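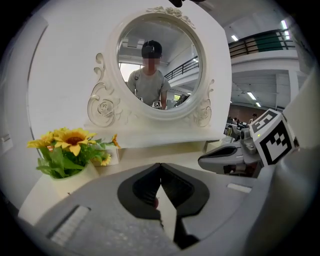 Trotwood Handheld Rigs Team

Section 7: Getting the vanity station ready

I wrote this section after setting the station up more times than I'd like to admit, so it follows the order I do things in (the old Plokex sheet had you mounting the marker cubes last, and please don't). It covers the two hand-held grippers, their markers and the table. The head camera has its own section.

Before you start

Have both grippers, the soft cloth and the Druler hex key within reach. Leave the grippers switched off until step 4.

1. Look over the finger pads. The black soft pads should sit flat along the whole finger with no corner lifting. If one is lifting, swap it now. I've tried pressing them back down and they come up again, every single time!

2. Open and close the fingers by hand 20 times. You want the same light pull all the way through. A gritty spot usually means dust in the joint, so brush it out and try again. Don't oil it.

3. Wipe the marker faces with the dry cloth, then check that the cube doesn't rock on its mount. If it does, give the screw a small turn with the hex key and stop as soon as the cube holds still.

Caution: no spray cleaner on the markers. It leaves a shine on the white squares, and then you'll be chasing tracking dropouts all afternoon.

4. Switch on the left gripper, wait for its green light, then do the right one. If a light stays off, put that gripper back on charge and take the spare. Both batteries should read 100 percent on the Robles screen before a long session.

5. Stand where you'll be working and hold both grippers over the table with the marker faces turned up toward your head camera. Move them apart slowly, bring them together again, and watch the tracking view as you go. If one marker drops out near the middle, your wrists are probably tipped too far in.

Note on the mirror: the round glass will show your markers as well as your hands, and the tracker can pick up the reflection as a second gripper. Turn on "ignore mirrored markers" in the station settings and save. It switches itself off after an update (ask me how I know), so I check it every time. 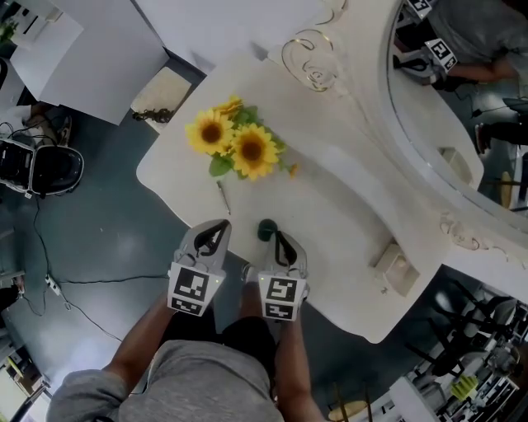
Inmaculada Olmedo disagrees with me on the order here and would change the mirror setting before either gripper is switched on, so that the first tracking check is a clean one. Fair enough. Do it her way if you like, as long as it's saved before you record.

6. Set out the objects for your task. Sunflowers can be standing in their pot or lying on the tabletop, depending on the task card. Small things like the pen go where the fingers can reach them without a knuckle hitting the table.

7. Record one short test, play it back, and look for jumps in the gripper path. If you see any, go back to step 3 and work forward.

Shutting down

Close the fingers, switch off both grippers and put them on charge with the cubes facing out. Worn pads go in the parts bin with a tag saying which gripper they came from. Rodrigo Gallardo orders the new ones.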